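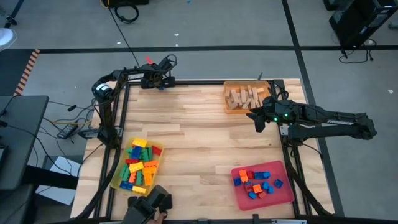
A light, striped butcher-block top in a black aluminium frame.

Open day at the Hamel worktop factory, Brornport
Posted by Aurora Simões, January 3, 2023

I promised to write this report already in August, when the visit was fresh, and then came the move and the new kitchen and I did not write anything. Now the kitchen is finished and I have again my notebook, so I try to put it in order. Please excuse if some details of the timetable have changed.

Brornport is a small harbour town, 21 kilometres from Arruda, where I was staying with my cousin. There is a bus every hour. It stops at the old customs house and from there you walk along the water until you smell the wood. I arrived too early, and the gate was closed, so I drank a coffee at the kiosk across the road, where the drivers also drink their coffee. It was a very hot day and I was glad for the sun umbrella.

Hamel makes worktops and table tops from solid wood. On this place there has been a sawmill from 1725, and the stone with the year is still in the wall beside the entrance, although the building around it is much newer. The open day is once a year, free, and you only need to write your name at the gate and take a pair of ear protectors. Children get small ones in yellow. Closed shoes are obligatory, and one couple in sandals had to wait for the later tour, with borrowed boots.

Our guide was a foreman with a quiet voice, so the first lesson was to stand close to him. He began in the yard, with the stacks. The boards come from the sawmill inland and lie outside under a roof, with thin sticks between the layers so the air can pass. After that they go in the kiln. I had imagined something like a baker's oven, but it is more a long room with fans, and you can open a small door and feel the air, which is warm and smells a little sour from the oak. The beech does not smell so much. He told us that they measure the moisture of the wood before it may go inside the hall, and if a board is too wet it must go back, even when the order is urgent.

In the hall the boards are cut to strips. This is the part I wanted to see, as I never understood why one would first cut a good wide board in narrow pieces to glue them together again after. The explanation is simple. A wide board wants to bend when the air gets dry or damp. Many narrow strips also want to bend, but every one a little differently, and together they stay flat. The stripes come from there too, because each strip has its own tone. Two women stand at a long bench and sort the strips by eye, the darker ones and the lighter ones, and they turn them until they like the pattern. I asked one of them if there is a rule. She said never put twins side by side, and continued to work. I stayed there so long that I had to run after my group.

Then the glue. The strips pass over a roller, they are laid in the press, and the press closes. It makes less noise than the saws, and here you could take off the ear protectors for a moment. The glue that comes out between the strips is scraped off when it is like rubber. If you wait until it is hard, it can pull out small splinters from the surface, said the foreman, and he showed a piece where this had happened. It was passed around and everybody touched the hole with a finger.

After the press comes the sanding, which I did not enjoy, as the dust was in my eyes in spite of the big pipes. The factory makes roughly 1000 tops in a month. The dust and the offcuts are burned to heat the kiln, so there is not much waste. Some offcuts are put in a box at the exit and you may take 2 for free. I took a piece of maple and a piece of something reddish, and they are now under my plant pots.

At the end of the tour is the oiling room, and here we could try ourselves. Each visitor received a small sample board, a cloth and a spoon of oil. The brand they use is called Ralel and has a smell like nuts. You rub it along the grain, you wait a quarter of an hour, and then you must wipe away everything which has stayed on the surface. I had not wiped enough and my board was sticky for days. At home I have sanded it again and begun from zero, and now it is good. The cloths must be put in water afterwards or spread flat outside, because they can catch fire alone when they lie in a ball. I did not know this and I had at home such a ball under the sink, so my cousin received a phone call from me in the break.

Some practical things for those who want to go next summer.

The tour takes the whole morning if you also do the oiling. There is a bench only in the yard, so for older people it can be tiring. The floor of the hall is even and a man in a wheelchair was in our group without difficulty, but the oiling room has a high step and two workers had to lift him over it. I wrote this in the visitors' book.

There is no restaurant inside. They sell sausages and lemonade at the gate, and the potato salad was finished before noon. In the harbour there is a place with fried fish, with blue chairs, where I ate well and not expensive.

Photographs are allowed in the yard and in the oiling room, in the hall only when the guide says yes.

There is also a small sale of tops with faults, a knot too much or a corner that is damaged. I wanted to have one in oak for our kitchen, but by bus it was not possible, and they do not deliver the pieces from the sale. Come with a car, and bring a blanket to put under the wood. In the end we ordered a normal one in beech. It came after five weeks, and I oiled it myself, three coats, with much wiping.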